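Sports Studies > Combat Sports > Unit 3 > Chapter 7

Print this chapter | E-mail this chapter

Reading time: 4 minutes

Chapter 7
Making Weight

Every organized combat sport sorts its athletes by body weight. Boxing, wrestling, judo and mixed martial arts all do it, although the number of classes and the limits between them differ from one sport to another and from one rule book to the next. In Chapter 6 we looked at how a bout is scored. In this chapter we go back a day or two, to the scale.

A weight class sets an upper limit. An athlete who steps on the scale above that limit has missed weight, and what happens then depends on the contract and on the body that oversees the event. The bout may go ahead at an agreed higher weight with part of the purse paid to the opponent. It may be called off. In a title bout, the athlete who missed usually cannot win the belt.

The case of the Yazzie Arena card

Esperanza Mbeki fought as an amateur for six years before her first professional bout, on a regional card at the Yazzie Arena in Pokthorpe. The card drew a paid crowd of 3,817. Mbeki was matched in the 125-pound class. Ten weeks before the bout she weighed 141 pounds, and she and her coach, Mei Ridgeway, agreed that most of the difference would have to come off slowly, through food and training, with only the last few pounds left for fight week.

Ridgeway kept a written log. It shows a loss of a little over a pound a week for the first eight weeks. Mbeki ate four times a day. The log lists a morning meal of nearly 400 calories, a larger meal of 600 after the main training session, and two smaller ones. She was weighed each morning before eating, on the same scale, and the number was written down whether or not it was welcome. In week five it went up. Ridgeway made no change to the plan, and by the end of week six the weight was back on its line.

In fight week Mbeki had seven pounds left to lose. She cut back on salt and starchy foods and, in the final day, on water. She weighed in at 124.6 pounds. Her opponent weighed in at 127 and forfeited a share of her purse. Mbeki accepted the bout and lost it on points.

We will return to this case several times in the chapter. It is useful because the records are complete and because the result was ordinary.

Two kinds of weight loss

Coaches often use the word "cut" for everything an athlete does to get down to the limit. In this book we separate two things.

Gradual loss takes place over weeks or months. The athlete takes in less energy than the body uses, and the body makes up the difference mostly from fat, with some loss of muscle if the diet is poor or the pace is too fast.

Rapid loss takes place over hours or a few days. Most of what leaves the body is water. The athlete then drinks and eats between the weigh-in and the bout to put it back. The length of that gap matters a great deal. With a weigh-in on the morning of the bout there is little time to recover, and with a weigh-in the day before there is more, which tempts some athletes to cut more.

Rapid loss carries real risk. Dehydration strains the heart and kidneys, raises body temperature and slows thinking. Athletes have died from it. No student should attempt it on the basis of this chapter.

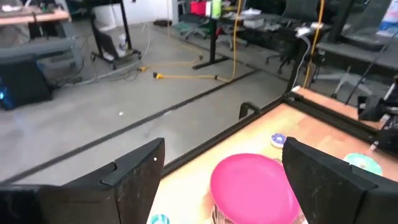 Figure 7.1 A round pink plate.

What a weigh-in survey can tell us

The Stonska Athletic Union asked its member clubs to report how much weight each athlete regained between the scale and the bout. It received 663 usable reports. The first results were set out in a bulletin on 6 April 2022, and a longer version followed in July. Athletes in the lighter classes regained a larger share of their body weight than heavyweights did, and athletes with day-before weigh-ins regained more than those weighed on the day.

The clubs did the weighing themselves, and they did not all use the same kind of scale. Section 7.4 asks how far such figures can be trusted. The Fladevum League, which runs same-day weigh-ins only, took no part, so the survey says nothing about its athletes.

Key terms in this chapter

Catchweight: a limit agreed by both sides that falls outside the standard classes.
Rehydration: replacing lost body water after the weigh-in.
Walk-around weight: what an athlete weighs when not preparing for a bout.

Before you read on

Find the weight classes for one combat sport practiced in your area. Write down the gap between each class and the next, and note where the gaps are widest. Keep the list, as you will need it for Section 7.2.

7.1 Where Weight Classes Came From

Early prizefights were often made with no limit at all. The two sides agreed on a purse and a place, and the heavier man had the advantage.

Print this chapter | E-mail this chapter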